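Reading room > Fiction > Short stories

The Grey Cup

By Sneha Dwivedi

5 min read

1. Steslow Road

Devendra Bhatia had been given until four o'clock to clear his aunt's kitchen, and at ten past two he was still on the first cupboard. It was the one with the tins. His aunt had bought chickpeas as if a siege was coming. He put them in boxes and wrote CHICKPEAS on the side, and then wrote it again on another box.

Babita Rana from next door came in without knocking, the way she had for years.

"She'll want the pressure cooker," she said.

"The flat has an induction hob. It won't work on it."

"She'll want it anyway."

He put the pressure cooker in with the things to keep.

His aunt was already at the new place in Arolel, on the ground floor, with a cord in the bathroom that she was not to pull unless she had fallen. She had rung twice that morning. The first call was to say the heating was on too high. The second was about the cups.

"There is a grey one and a green one," she said. "Your uncle's and mine. Don't wrap them in the newspaper, it comes off on your hands."

"Which green one?"

"The green one. It's more of a yellow."

He said he would find them. Then the man from Climska rang to say the van was stuck behind an accident and would be late, and Devendra sat down on a box of chickpeas and ate a banana.

2. What was in the cupboards

They found a fish kettle, two rice cookers and an envelope with 3000 rupees in it, in old notes that no bank would take now. They found a bill from Sandhu the electrician dated November, with no year. Babita said it had been paid. Devendra asked how she knew, and she said Sandhu would not have left the house otherwise.

The cups were not in the cupboard with the other cups. They were not in the sink or on the drainer. He went through the box marked GLASS and cut his thumb a little on a broken tumbler. Babita ran it under the tap and told him he had his uncle's hands, and that his uncle had never been able to find anything either.

"He used to stand where you are," she said, "and shout for the sugar, and it would be by his elbow."

Devendra looked by his elbow. There was a roll of tape.

His uncle had died at 91, in the front room, with the cricket on. Devendra had come up for the funeral and gone back the same night for work. He had meant to stay longer the next time. The next time was now, and there was hardly a chair left to sit on.

The van came at twenty to four. The driver was called Kiran Nishad and he had a lad with him who carried two boxes at once and talked about his driving test. They took 22 boxes, the bed, the small table and the pressure cooker, which would not fit in anything and rode in the cab.

"Is that the lot?" Kiran asked.

"There are two cups," Devendra said.

Kiran waited to hear the rest of it. When there was no more he went and started the engine.

3. The back room

Babita remembered. She was halfway down the path when she stopped and came back up it, holding her cardigan shut.

"She painted in there," she said. "After he went. She had the white table put in so she could see her colours."

The back room was not on his list, as his cousin was to have done it and had written "all done" beside it. He had not opened the door since he arrived. The walls had been painted white and so had everything else, and it was brighter than the kitchen had ever been.
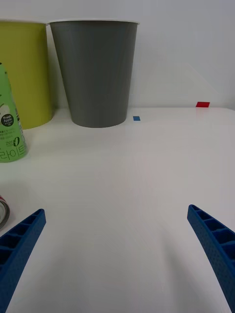 4. Arolel

He carried them on his lap, wrapped in a tea towel, the whole way in the van. The lad asked if they were worth anything and Devendra said no.

His aunt was standing at the door of the flat in her coat. The manager, Bontu Endale, was beside her with a clipboard, saying something about the fire door. She looked past both of them at the tea towel.

"Did you use newspaper?"

"No."

She unwrapped the grey one first and held it up to the light and looked down into it. Then she took it to the sink, rinsed it and set it upside down on the side. The green one she gave to him.

"It's more of a yellow," he said.

"I told you that," said his aunt, and went to find where they had put the tea.

Recent stories

A Lift as Far as the Bridge
The Piano Tuner's Week
Wet Paint
Mrs Anand Returns the Ladder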